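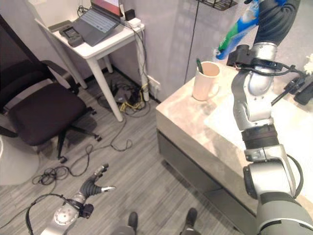 Imani Kowalczyk
Bench notes, natural dyes and inks

January, 4 pm

The oak gall ink has turned! I opened the Uven batch after lunch expecting the same watery grey as last time, and it went down on the page pale and then darkened while I was still writing the label. By the time I'd rinsed the pen it was a proper deep blue-black (well, more black than blue, but I'll take it). Big difference from batch 3, which had the same galls and the same iron and only sat overnight.

What I changed: crushed the galls much finer, 300 g of them, and left them steeping in rainwater in the covered jar by the window. Strained through muslin twice. Iron went in last, a spoonful at a time. Gum arabic after that, and I stopped as soon as it clung to the nib.

Papers tried so far:
Aguirre, the heavy one: lovely, crisp edges, no feathering at all
Arkex sketch: spreads a bit on the downstrokes, fine for brush
Old ledger offcuts: drinks it up, shows through on the back
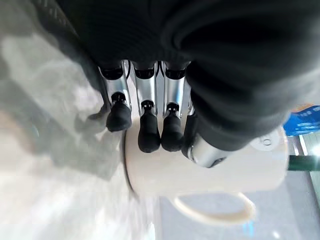 I want to try the ledger paper again with a thin coat of size first, as there's a whole box of it under the bench and the colour is gorgeous even where it bleeds.

Madder next. The Prondura roots are chopped and soaking, and the water is already a lovely brick orange. Keep it well below a simmer this time!! Last time I wandered off and got brown. Wool skeins are mordanted and hanging up at the back, please don't move them, the labels are only tucked in.

For whoever is in tomorrow: batch 4 is the jar with the red string. Give it a stir, put the lid back on, and do have a go with it. There's a dip pen in the drawer. Write the time next to your line so we can compare how quickly each one darkens.

Still to do: order more gum arabic, wash the muslin, strips in the window for the fading test.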